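Workroom > Tips & Tricks > Teaching by Hand

Folding Clothes With a Hand-Held Gripper: What I Wish I'd Known in August

by Yasmine El Ouafi

118 shares | 2 comments

When I started recording folding demonstrations for the Heywood project, I figured that anyone who had raised kids and run a household already knew everything there was to know about folding a shirt. Well! My hands knew it. The gripper did not, and I spent most of my first week chasing collars across the table. I've now done some 300 takes, and these are the habits that stuck.

Clear the middle, leave the rest

You need a flat patch a little bigger than the garment laid out with its sleeves open. Past that, I don't fuss. The policy is going to be working in real homes with real clutter, and the people at Unley who check our takes have told me more than once that they like a bit of life in the background. What does cause trouble is anything your wrist will bump on the way in, so move your coffee.

Go in lower than feels natural

With your own fingers you pinch from above and the cloth bunches up to meet you. Finger pads want to come in low, nearly flat to the table, with the lower one sliding under the edge. If you keep coming up with nothing, tip your wrist down before you try squeezing harder. Squeezing harder is how I got a sore thumb.

Slow down at the grab

Move at an ordinary pace between grabs, then ease off for the last couple of inches. Close, wait a beat, lift. That little wait makes the take so much easier to trim afterward, and Trileo (the software we use for trimming) finds the start of the lift by itself about as often as I do.

Pick the corner, leave the middle alone

Loose flaps, hems and points are your friends. Take hold at the tip and let the cloth hang from there, and the folds will fan out behind it and show you where the fabric wants to go. Grab it in the middle and you get a tent. With two layers in different colors it's also much easier to tell, when you watch the take back, which one you really picked up.
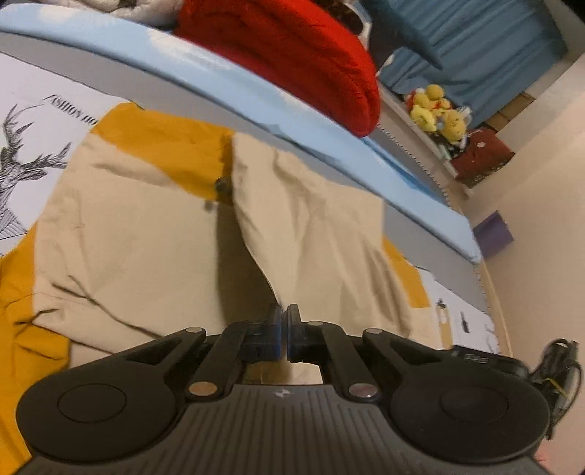 Watch out for buttons

A button near the edge will sit between the pads and hold them open, and then the whole thing slips as soon as you pull. Come at the cloth an inch to one side. The same goes for zipper pulls and those stiff care labels.

Keep your fumbles

If you drop a corner, pick it up again and carry on to the end. I used to stop and start over every time, and I threw away a lot of good recoveries that way. Mark it in the notes as a regrasp. Do stop if the garment goes on the floor, though.

Swap the clothes often

After ten takes on the same top I start doing it by rote, and they all come out alike. I keep a Fodov tub beside me with a mix of knits, slippery linings and one awful stretchy thing, and I pull out whatever is on top.

Filed under: Laundry & Linens, Robot Helpers, Learning by Showing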